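**Ticket: Lodham office, shared drive drops out after lunch**
Opened 19/06/2018 by Hala Awwad

The mapped drive disconnects after 30 minutes idle. Vendor says it's "a known Windows behaviour". I doubt it. Cotlow runs the same build and stays connected all day.

- Rebooted the switch: no change
- New patch cable: no change, as expected
- Idle timeout raised to 60: still drops at 30

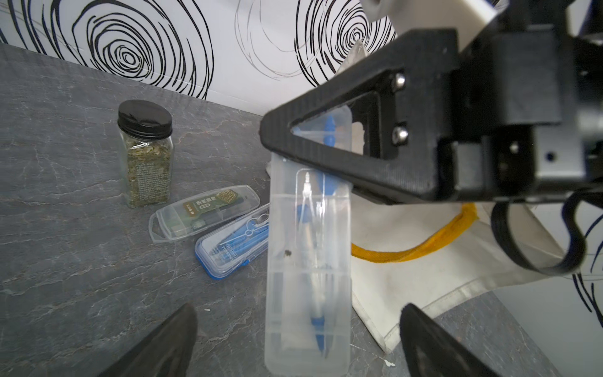

Keith Treloar: Have you checked the timeout on the server side? The client setting gets ignored if the server's is shorter.

Checked. Server says 60 too, or claims to. I don't trust that panel — it said the same in April, when we had 4 dropouts in a morning.

Ran a continuous ping to the server instead. No losses, and the drive still went at minute 31. So it isn't the cabling, whatever the vendor's last email says.

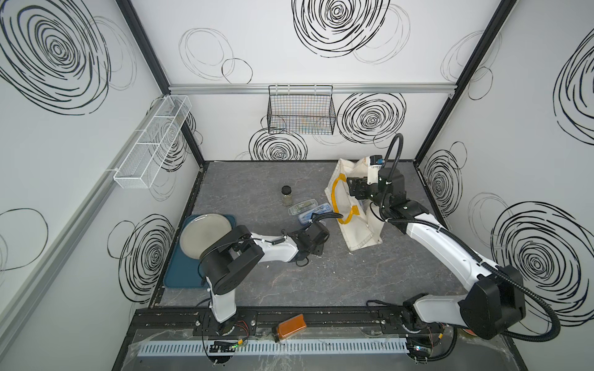
Dima thinks it's the power saving on the network cards and wants it switched off on one machine first. Fine, but a ping with no losses makes that a hard sell. Trying it on my machine only. Ticket stays open.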